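Section 4. Setting Up and Looking After the Countertop Cutting Board

Domavside Kitchen Notes, written by Mererid Morris, checked by Eirlys Ruddock. Revised 1/9/25.

Read sections 1 to 3 first if you have a new counter. If the counter was there before you were, start here.

4.1 Before you believe the packaging

Cutting boards come with a leaflet, and the leaflet makes promises. I have read a good many of these and I would treat most of them as decoration. "Naturally antibacterial" is the usual one for bamboo. Maybe, up to a point, in a laboratory. In your kitchen, wash the board. "Knife-friendly" is another. Bamboo is harder on an edge than some of the softer woods, and if you sharpen your own knives you will notice.

What a bamboo board does do well is stay fairly light for its size and put up with daily use. The instructions below assume a large rectangular board with a groove near the rim, kept on a marble or marble-look counter. A small board for lemons doesn't need any of this.

4.2 Choosing the spot

1. Clear the stretch of counter between the sink and the place where you plate up. Clear it properly. Pushing things back to the wall doesn't count.

2. Wipe the stone with warm water and a drop of dish soap, then dry it with a towel. Leave the vinegar in the cupboard. People will tell you vinegar is harmless because it's natural, and on real marble it will etch the polish.

3. Run your palm over the dry surface. Grit under a board scratches stone and makes the board rock.

4. Set the board down with the grooved face up. Square to the counter edge looks tidy in a catalog, but if your elbow keeps hitting a box or a cabinet, turn the board a little and leave it that way.
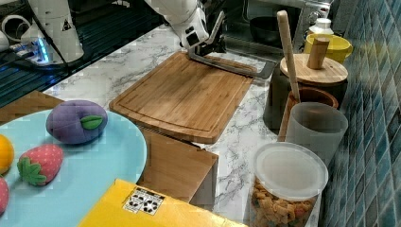

5. Press down on each corner in turn. If one corner lifts, flip the board over and try again. A board that rocks on both faces may be warped, or your counter may not be flat. Check with a straight edge before you send anything back to the store.

6. Put a thin damp cloth under the board before you cut. The rubber mat sold for this job by Rowlands also works. I couldn't find much difference between the two, apart from the price.

CAUTION: Take the cloth out again when you finish. A damp cloth left under bamboo overnight is the quickest way I know to get a warped board, and it can leave a mark on the stone as well.

NOTE: Keep the board away from anything that gives off steady heat. Small appliances are the ones people forget. If the side of a toaster is too warm to rest your hand on, it's too close.

4.3 What the groove is for

The groove is there to catch juice. It catches some juice. Slice a ripe tomato and it copes; carve a roast that hasn't rested and you will have liquid on the counter whatever the leaflet says. On the Odbridge test counter we poured 20 milliliters of water slowly onto a level board and it stayed in the groove. Carrying the board to the sink was another matter.

1. Keep the cutting toward the middle of the board.

2. For anything wet, stop and wipe the groove with a paper towel before it fills up.

3. Blot, then lift. Hold the board level with both hands, one at each short side.

4. Scrub the groove with a brush when you wash up. A sponge slides straight over the channel and leaves the bottom of it dirty, especially at the corners.

If you mostly cut bread, use the other side, provided it's flat. Crumbs in a groove are a nuisance.

4.4 First oiling

New boards are often sold as "pre-oiled." I'd oil it anyway.

1. Wash the board by hand in warm water with a little soap. Rinse both faces.

2. Stand it on its long edge and let it dry for 18 hours. The leaflet may say two. It will feel dry after two, but give it the full time.

3. If the surface feels fuzzy, rub it lightly along the strips with 600 grit paper. Go with the grain. Wipe off the dust with a barely damp cloth and let the board dry again.

4. Pour a little food-grade mineral oil into the middle and spread it with a lint-free cloth. Cover both faces, the edges and the groove.

5. Leave it for an hour, then wipe off whatever is still sitting on top. A board that's sticky to the touch has too much oil on it.

6. Repeat the next day.

CAUTION: Don't use olive oil or sunflower oil. Both can go rancid, and the smell is very hard to get out.

Mirko board cream does the same job as plain oil and has some wax in it. It is pleasant to use. Whether it lasts any longer I'm less sure – Eirlys thinks it does, and we have agreed to look again in November.

4.5 Checking the board once a month

1. Look along the surface in good light. The strips will vary in color from pale to darker amber, and that's ordinary bamboo. Pale, chalky patches that feel rough are dry and need oil.

2. Run a fingernail across the joins between the strips. If it catches in a gap, stop using that side for food.

3. Look at the groove and the rounded corners. Stains collect there first.

4. Lift the board and look at the stone underneath. Gray veining is supposed to be there. A dull ring or a cloudy patch with a hard outline usually isn't.
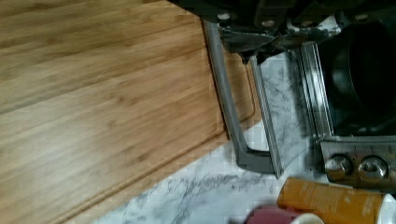
4.6 Stains and smells

Onion: Sprinkle coarse salt on the board, rub it in with a damp cloth, leave it for ten minutes and rinse. This helps. It won't remove the smell completely, no matter how many websites say it will.

Beet and berry: Wash it right away and accept what's left. It fades.

Black spots: Scrub, dry and sand lightly. If they come back, replace the board. I don't trust any of the miracle sprays, including the one that costs more than 150 millimeters of new board would.

Dishwasher: No. Some makers say their boards can go in. I tried one, and it split along a join.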